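Living room corner, notebook
January 22, 2025
Room: the small one in Podham, carpet side

Continued from the page about the shelf. Today only the sofa corner. Johannes wanted the list of what stays in the corner and what goes back to the store room, so I write it here and he can copy it.

The sofa stays against the white wall. We tried in December to turn it toward the window and everyone walked into it, so please do not try it again. I cleaned the leather this morning with the Halász cream, very thin, with the yellow cloth from the drawer and then with a dry one. The cream needs 30 minutes before anybody sits. I waited nearly 30, then I put the cushion back. The jar is getting low. The article number on the lid is 657, write this on the order and not the name, because last time we got the shoe product with almost the same name.
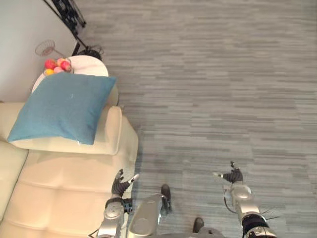
Sofa corner with the blue cushion on the armrest, carpet side free.

Carpet: vacuumed in 2 directions, first along the stripes and then across. Along the stripes it looks clean sooner than it is. I did the area in front of the sofa two times. There was sand near the door again. The Nolska vacuum loses power when the hose is bent, I straightened it and it was better, but the hose should be replaced at some point. Sibusiso says there is a spare one at Virnik's and he will ask.

I want to keep the carpet in front of the sofa open. No boxes, no bags, also not "only for ten minutes". If something must stand on the floor, it should go on the far side.

About the cushion. We have had the discussion three times now. Sibusiso wants it flat on the seat, Johannes wants it standing in the corner of the back. I put it on the armrest, where it goes over a little toward the side table, and I find it good there. It gives color near the fruit and the seat stays free for sitting. The fabric takes lint very easily. I used the roller before lunch, and one light speck is still on it, near the middle. The roller sheets are finished. 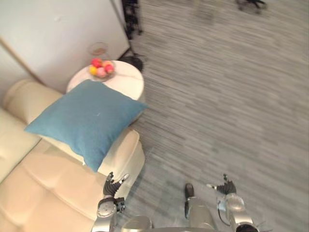
This page was last changed by S. Buthelezi

Side table: I wiped the top with water only. No cream and no vinegar on it, the gray lines in the white are pretty and I do not want to find out what vinegar does to them. The glass bowl is washed by hand and dried before the fruit goes in, otherwise it leaves a ring on the table.

Fruit, as it is now: five pieces, two of them red, then a yellow, a pink and one between orange and peach. I tried first with more, but the bowl looked like a market and the top ones rolled. With five they hold each other. The red ones I put toward the back and the right side, and the yellow in front on the left. When you change them, please keep the mix of colors, it is not important which fruit.

Wine glass: behind the bowl, on the wall side. Johannes had it in front and I was afraid for it every time someone took the cushion. The stem is thin. It should be polished with the cotton cloth, held at the bowl of the glass and not at the foot, I broke one in December exactly like this.

Still to decide: the black metal stand by the wall. I would like it somewhere else, it makes the corner look busy with its thin legs so near to the table. Sibusiso wants it to stay until he has measured. OK, but then this week.

To do:
Order cream (657) and roller sheets
Ask about hose
Felt pads for the sofa feet, pack of 10 is enough
Second cotton cloth, the old one leaves threads

Johannes - the key for the store room is back on the hook.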